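14/09/2020

Clinic day at Grinon. The road from Landside was bad after the rain and we were late getting there. A queue had already formed along the wall, mostly mothers with small children.

We ran out of malaria tablets before noon. The Forketti pharmacy had sent 17 boxes, half the order, and says the rest is held up at the depot. I wrote the names of those who went without in the book and told them to come back when we do.

The fridge is holding its temperature again, so the vaccines are safe. Two of the older patients asked about blood pressure pills. We have had none since January. I filled in the form again and left it with Hosoda, the supply office, on the way back.

Register now stands at 1307. Feet sore. Ate late, and too tired to do the stock sheet.

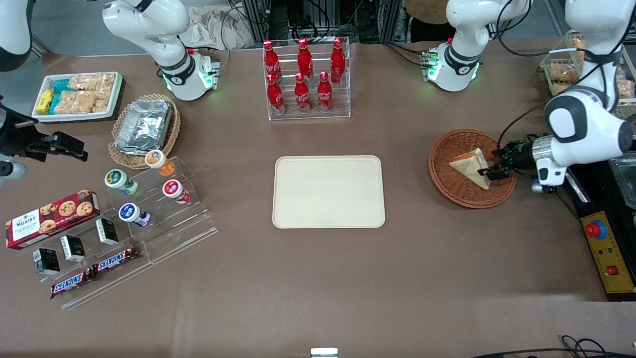

Sandwich in the basket, Coca-Cola on the rack.

Must ask for more gloves tomorrow, size 7, and a new lamp for the back room.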